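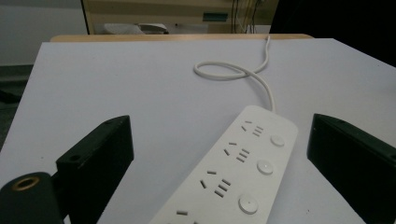
Arnel Barredo writes planners for a living and would like it known that his did nothing wrong. "It was asked for a path and it returned a path," he says. "What the path was for is a philosophical matter." His team at Prenlow maintains Parico, the software layer between a gripper's camera and whatever has to decide where the fingers go. This month's opponent is a power strip: white housing on a pale table, with a white cable that crosses over itself before heading for the far edge. To a segmentation model, Barredo says, that is a sheet of paper with opinions.

The first version treated the cable as part of the housing. The fitted box came out three times too long, and the planner, being obedient, proposed grasping the middle of it, which was air. "Beautiful trajectory," Barredo says. "Very smooth. I nearly framed it."

The second version threw out anything thin. That found the housing and also declared the cord not to exist, so plans ran straight across it. His colleague Jagadeesh Mudaliar, who owns the perception code and most of the blame, settled on keeping two things apart – a rigid body with a pose, and a curve with an attachment point. The curve gets refitted every 15 frames. Mudaliar wanted every frame. "We have one graphics card and it has feelings," he says.
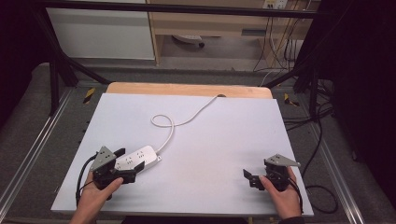 Crossings are still the weak spot. Where a cord passes over itself the tracker has to guess which branch continues, and for a while it guessed by picking the brighter one. Mudaliar found that in a file last touched in April, under a comment reading "temporary." The current rule prefers whichever branch bends less, and it fails on tight loops, for which there is now issue 3683. He gives the number from memory, without joy.

I asked whether a bigger model would make all this go away. Barredo thought about it for longer than I expected. "Probably. Then I'd have a bigger model that's wrong and I couldn't find the line." He does like the new replay tool, which lets him step through a recording with the planner's candidates drawn on top. It keeps 300 of them per step. He has looked at the worst ones, he says, and some are quite creative.

The next release is waiting on the loops. Mudaliar says two weeks. Barredo, asked separately, says Mudaliar always says two weeks.

Related
Agbayani drops its old message format
Theophilus Kpodo on calibration and patience
Lulotus planner: notes on the 800 failed tests
What we got wrong about time stamps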